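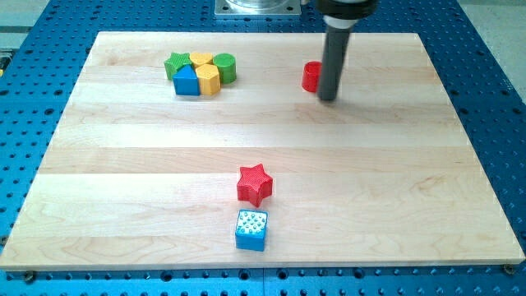

Blocks set out on the board for a pushing run, with the tool lowered beside the red cylinder.

Fitting a wooden work surface to a perforated table

A perforated metal table is good for bolting an arm down and bad for sliding small parts around. The holes catch edges, and a block that catches once will tip. We fixed a flat board over the table on our Plilthorpe build, and these are the steps.

1. Choose a board. Ours is pale wood in long strips glued edge to edge. Lay a straightedge across it in both directions before you pay for it. Anything that rocks will give you trouble later.

2. Place it in front of the arm base and leave some table showing all the way around. You will want those holes for a camera post or a cable clip.

3. Fasten it at the corners. Tighten each screw a little at a time and recheck with the straightedge – too much force on one corner will lift the opposite one.

4. Fit the pushing tool. A plain cylinder with a rounded end works well. Set the lowest height in software to 3 mm above the wood, then jog to all four corners at low speed. If the gap changes, shim the board and leave the code alone.

5. Put out the blocks. Stars, cubes, cylinders and prisms all slide differently, so use a mix. Start with a few pressed together in a group and a few standing alone. The group is much harder to separate cleanly.

6. Run at 70 percent speed until you trust the height limit.

Wipe the board with a dry cloth between sessions. Do not wax it.

Last updated 13 August 2021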